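Vetiver Root Oil, Lirville Origin – Trasach Distillery

Product no. 2694. Steam distilled, 100% pure, nothing added. 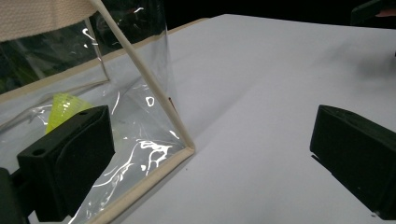
The roots are dug by hand in the hills over Lirville, washed two times and dried in shade before they go to the still. One distillation takes 40 hours. It is a slow work, but the oil becomes round and deep, with a smoky note and a little sweetness at the end.

Used in: fine perfume, soap, candles. Mixes well with patchouli, clove and orange.

Sizes: 128 ml aluminum bottle, or 4 kg drum for industry.

Storage: cool and dark, well closed. The oil is thick – please warm it gently before pouring.

Export by Wurden, from the port of Kassa. Analysis certificate is sent with each order.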